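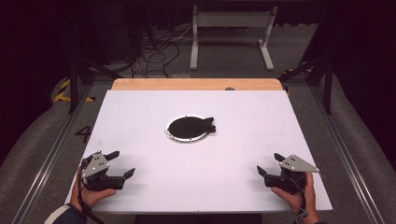 CSV import drops leading zeros, Cakex 3

palska_user
Hello all. I have a file with 111 rows and the first column is a store code, like 00417. After import in Cakex the code is 417. I tried to change the column format after the import, but the zeros do not come back. Is there a setting which I don't see?

Hirnby
The format changes only how the value is shown. When the import guessed "number", the zeros were already lost. You must declare the type before reading:

coltype store_code = text
import "stores.csv"

The order is important. If coltype comes second, it is ignored and there is no warning in the log.

dorotk
I would not declare anything. Set guessrows to 100 and the import will look at more rows before it decides. For me this fixed the same problem in January.

Hirnby
I must disagree a little. It fixed it because you had some code with a letter inside your first 100 rows. If all the codes are digits, you can scan the whole file and it will still say number.

dorotk
OK, I checked my file and there is one code "A0312" near the top. So you are right for this case. But for a file with 60 columns I am still not going to type 60 lines.

sepulveda_m
You don't need 60 lines, coltype accepts a list:

coltype store_code region_code phone = text

The other columns are guessed as usual. Another way is to pad after the import with padleft(store_code, 5, "0"), but this is correct only when all codes have the same length.

palska_user
Thank you, the coltype line works. My codes have different lengths, so padding was not possible -- some have four characters and some five. One more question: my join with the sales table now gives zero matches. Before it gave matches for most rows.

Hirnby
Probably the code in the sales table is still a number. Import that one again also with coltype, then run the join.

palska_user
Yes, it was this. All rows match now.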